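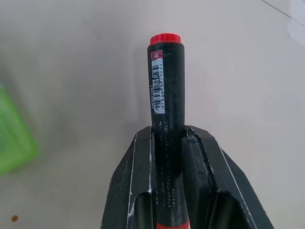

Photo: wrist camera, Tunonov bench. Credit: Josée Tremblay / Surdu project docs

4. Recording your first marker episodes

By now you should have the arm homed and the Fuvska recorder talking to it (if the status light on the recorder page is still amber, go back to section 3, I'll wait). This section gets you from a bare bench to a small set of pick-and-place demonstrations you can train on. I use a marker for everybody's first set. It's long, it rolls, and it has two ends the model can learn to tell apart, which makes it a lot more interesting than a foam cube!

The wrist view at the top of the page is the one you'll be staring at all day. Pen lengthwise between the fingers, one red end up and away from the fingertips, the barcode label facing the lens. Get your preview looking something like that before you record anything.

4.1 Before you start

You'll need the leader arm, the follower arm, one marker with the cap pushed on tight, and a tray to put it in. Clear a patch of bench big enough for the marker to land in any direction. Other things can stay near the edges. I like having a bit of clutter at the side of the view, and so does Siu-fong Hung, who wrote the original task list and will happily argue with you for an hour about distractor objects.

Note: Scuffed fingers are fine. Ours have pale wear lines down the edges and the models cope. What you don't want is a pad that moves when you push it with your thumb.

4.2 Set up the session

1. Open Plosness and choose New session. Pick the task called marker_to_tray.

2. Type your initials in the operator box. Please do this every time, even if you were the last person on the bench. We once spent most of May working out whose episodes were whose.

3. Set the episode length to 30 seconds. You can stop early with the foot pedal, and you usually will.

4. Turn exposure to Manual on the wrist camera. Auto exposure hunts when a black barrel fills the middle of the view, and the bench goes from gray to white and back again while you're trying to drive.

5. Press Preview, close the gripper on the marker by hand command, and look at the printing on the label. If the big stuff is legible, your focus is good. Don't fuss over small worn lettering, that's never going to be sharp.

4.3 Record an episode

1. Put the marker down at a fresh angle. Really fresh, please, not the same angle nudged a bit.

2. Move the leader arm to the start pose and wait for the beep.

3. Tap the pedal. Recording starts right away, so don't tap it and then scratch your nose. (I have a whole folder of me scratching my nose.)

4. Come down over the middle of the barrel with the fingers open and lined up on either side of it. Slow is good here.

5. Close until both pads touch, then ease off the trigger. The grip holds by itself.

6. Lift, carry, set the marker in the tray, open, back away.

7. Tap the pedal again. Plosness asks Keep or Drop.

Caution: Keep your other hand out of the work area from the first beep until the second tap. The follower does whatever the leader does, and it doesn't know where your fingers are.

Caution: If the arm stalls while gripping, don't pull the marker out. Press the stop button first, then use Release in the side menu.

4.4 Keep or Drop?

Keep it if the marker got to the tray, even if you fumbled the first grab and had to go back for it. Recoveries are gold, and I'd love more of them. Drop it if your hand was in view, if the pedal was late, or if you stopped halfway to answer somebody.

If you honestly can't decide, choose Keep and add the tag "unsure". Josée goes through those at the end of each batch and she's much more patient than I am.

4.5 How many is enough?

For a first training run, record 56 kept episodes. Our full marker set has 199, and you could see the placement get steadier as it grew, but you don't need that many to find out whether your setup works. Take a break after each batch. Tired driving shows up in the data as wobble, and then the model wobbles too.

Turn the marker end for end between batches, and roll it so the label isn't always facing the camera. I forgot this on my first set and ended up with a policy that only liked barcodes.

4.6 Saving and checking

1. Press Close session and leave the window open until the upload bar disappears.

2. Play back 2 episodes from the list, picked at random, with the wrist view and the joint plot side by side.

3. Check that the jump in the gripper trace lines up with the fingers closing in the video. If it lags, rerun the clock sync from section 3.4 and record a short test before going on.

Once the timing looks right, go on to section 5 and export the set to Surdu format.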